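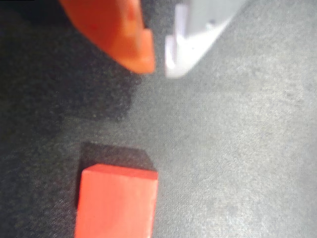 Joris Hendriksに言わせると、Codineの湿度計は買ったまま何年でも狂わないし、うちの測り方のほうが疑わしいのだそうだ。朝いちばんに返信が来ていた。言い分は分かるが、根拠として挙がっているのがメーカーの紙一枚なので、まだ乗れない。

2月、午前。湿度計の突き合わせの続き。

先月から気になっているのは、材料棚のCodineと窓側のJevowが同じ値を指さないこと。棚と窓側で空気が違うのは当たり前なので、昨日の夕方に両方を同じ密閉容器に入れ、飽和食塩水の皿と一緒に一晩置いた。食塩の飽和水溶液なら20〜25度で75%あたりに落ち着くはず。今朝見るとJevowは74、Codineは58。Codineが正しいのなら食塩のほうが間違っていることになる。

ただ、これで決着とは書かない。自分のやり方にも穴がある。

・皿の塩が完全に湿った状態だったか、蓋を開けるまで確かめていない。底に乾いた塊が残っていた。
・容器の蓋のパッキンが古い。前にBrinkmannの接着剤を入れていた容器で、洗ったがまだ匂う。溶剤の蒸気でセンサーの読みがずれるという話は複数の資料で見た。Codineだけが影響を受けた可能性もある。
・一晩で平衡に達したかどうか。途中の値を取っていないので何も言えない。

Lieven Smitsは、Codineの値に一律で下駄を履かせれば済むと言う。反対。一点だけの比較で補正値を決めると、乾いた側でどうずれるか分からないまま数字だけもっともらしくなる。前にDistlowの木材含水率計でそれをやって、冬のあいだずっと乾きすぎの板を合格にしていた。記録を読み返すと、当時の自分が「補正済みなので問題なし」と書いている。読んでいて嫌になる。 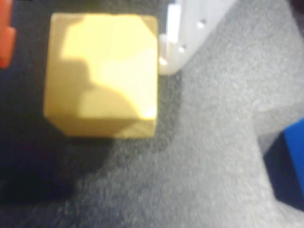
で、二点目には塩化マグネシウムを使う。33%付近の点が取れれば、ずれが平行移動なのか傾きなのか、少なくとも見当はつく。試薬棚に200 g入りの瓶があったが、蓋がゆるく中身が固まっている。水和物だからどうせ水に溶かすとはいえ、不純物が入っていたら意味がない。新しいのを注文した。

ロガーの記録も見直した。先月分は1,811行。一定間隔で取っていれば2,137行になるはずなので、どこかが抜けている。抜けた箇所は夜中に固まっていて、電池の電圧が下がる時間帯と重なっているように見える。見えるだけで、電圧のほうは記録していないから確認できない。困るのは、うちの「夜は湿度が安定している」という思い込みがこの抜けのあるデータから来ていること。あの平均値のグラフは、当面引用しないでほしい。壁に貼ってあるものも外しておく。

Jevowの説明書にも一言。「工場で個別校正済み」とあるのに、校正証明書もなければ基準器の名前も書いていない。74を指したからといってJevowを信用する理由にもならない。二台のうち片方が基準に近かった、今のところそれだけ。

Hendriksへの返事には容器の写しと塩の量、温度の記録を付ける。向こうの手元にもCodineがあるはずなので、同じ食塩水で一晩やってもらうのが早い。向こうでも低く出るなら機種の癖、出ないならうちの個体かパッキンの匂いを疑う。

次にやること
・容器を新品に替える。接着剤を入れたことのないもの。
・食塩水をやり直す。塩は皿全体が泥状になるまで水を足し、開始前に確認して書き残す。
・途中の値を一時間おきに取る。夜はロガー任せになるので電池を先に交換。
・センサー同士を離して置く。昨日は並べて皿の真上に置いてしまった。
・塩化マグネシウムは届いてから。古い瓶は使わないこと（Lievenにも伝える）。

追記、午後4時。容器から出して作業台に置いた二台は、Jevowが41、Codineが36。差が朝より縮んでいる。一律の下駄という案には不利な数字だが、出してからの時間が短いので、夕方もう一度読む。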